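How Three Parishes Keep Their Personnel Records

Student project report
Rodrigo Tejada
5 April 2022
3 min read

Background

For this project I looked at how Catholic parishes store records on the clergy who have served there, and what happens to those records when a pastor moves or dies. The three parishes were Celtham, Gumard and Negash. In February I asked each office for permission to see its file index. I did not ask for the contents of any complaint, and none were shown to me.

Method

I gave each office the same short questionnaire and then met with the person who does the filing. Altogether the indexes listed 193 files, going back to the 1950s. For each file I wrote down whether it had a start date, an end date, and a note saying where the papers went afterward.

Findings

Of the 193 files, 144 had both dates. Only 90 had a note on where the papers went. Celtham did best, mostly thanks to a secretary who retyped the whole index when the office got its first computer. Gumard keeps two indexes that do not match, and the newer one leaves out assistant pastors. At Negash, the index stops for several years while the parish was between offices, and the papers from that time are filed by year instead of by name.

Private papers are a separate problem. All three offices said that letters and diaries usually go to the family, and that no list is made. A family may keep them, give them back, or throw them out. Negash has one box that was returned by a niece, still unsorted.

Parish house, Negash

I worked in the parish house for most of the visit, as the office has only one desk. 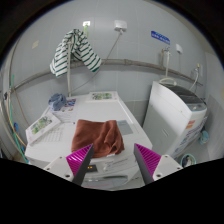 Brown towel on the washing machine.

Limits

Three parishes is a small group, and all of them agreed to take part, so their records may be better than most. I also had to rely on the indexes being right. A fourth parish, Prasel, said no.

Suggestions

Each office should use one index with the same four columns: name, dates, role, and where the papers are now. When papers go to a family, someone should write down who took them and when.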